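Chapter 3
Surfaces, Storage, and the Care of Interior Woodwork

Learning objectives
After completing this chapter, students should be able to distinguish a finish from a stain, select a cleaning method suited to a given finish, and prepare a written maintenance schedule for a furnished residence.

Wood remains among the most common materials in household interiors. It is found in flooring, counters, shelving, and case furniture, and each of these uses places different demands on the finish.
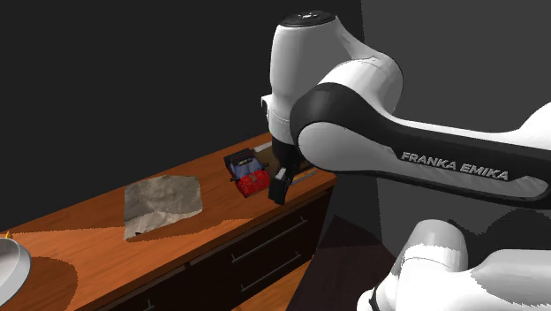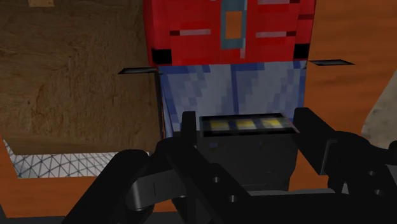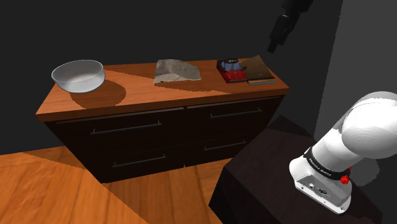 Figure 3.1. Computer-rendered interior views. First view: a long wooden countertop. Third view: a dresser with an orange-brown wood top and four drawers with bar handles.

3.1 The Purpose of a Finish

A finish is a coating or treatment applied to wood in order to slow the movement of moisture, resist abrasion, and control appearance. A stain, by contrast, changes color and offers little protection of its own. Students often confuse the two terms, and many product labels add to the difficulty by using them loosely. In this book, "finish" always refers to the protective layer.

Finishes are divided into two broad groups. Penetrating finishes, such as linseed and tung oil, soak into the wood and leave the grain open to the touch. Film-forming finishes, such as varnish, shellac, and lacquer, harden on the surface. A film may last for many years without attention, but once it cracks or lifts, local repair is difficult and the whole panel may have to be stripped.

3.2 Case Study: The Iststead Residence Hall

The Iststead residence hall was furnished over a single summer and opened to students in September. Its inventory listed 1,054 pieces of wooden furniture, most of them desks, dressers, and bed frames. Maricel Tan, then supervisor of furnishings, recorded the condition of each piece at move-in and again at the close of the school year.

Her records showed that damage was not spread evenly. Horizontal surfaces accounted for the greater part of all repairs, chiefly rings left by cups and dulling caused by strong cleaners. Drawer fronts showed wear near the handles, where skin oils had softened the finish. Side panels needed almost no work. The hall afterward adopted a schedule under which tops were inspected every 10 weeks and side panels once a year.

The schedule was revised by Costel Tomić, who added a test patch to the procedure. A small amount of cleaner is applied to a hidden area, left for 10 minutes, and wiped away. If color appears on the cloth, the cleaner is not used.

3.3 Light and Color Change

All wood changes color when exposed to light. Cherry darkens, walnut grows paler, and many clear finishes turn yellow with age.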